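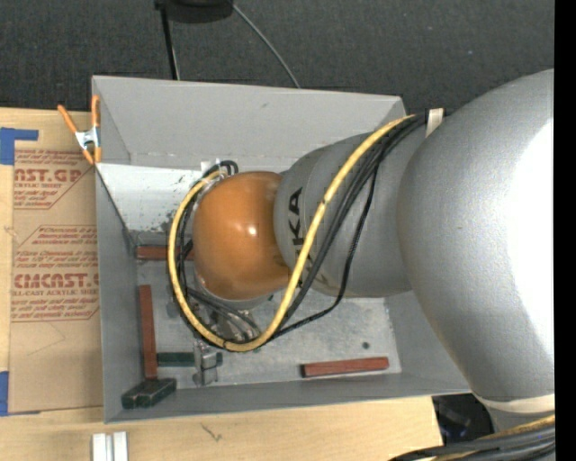 Blocks in the gray bin, December 2020.

Five blocks are left on the bin floor: three reddish-brown, one dark green, one dark charcoal. The full set is 20, and I have been re-sorting it by finish before it goes back on the shelf.

The reddish-brown ones are wood with two coats of Uvwood stain, sanded lightly between coats. Naveen Tripathi cut them in November from a single length, and they agree with each other to within 2 mm on the long side -- good enough for stacking, marginal for edge-to-edge layouts. The green batch came out darker than the sample card.

On the bin: sloped walls are worth having. A block that lands near the side slides back toward the floor, and corners stay easy to clean. The left wall has picked up dark smudges and scuffs. Dish soap lifts some of that. I tried 500 grit on an older bin and it left a dull patch, so I won't repeat it.

Still to do: weigh the charcoal blocks, relabel the shelf, and ask Etenesh Seyoum if she has any of the green stain left.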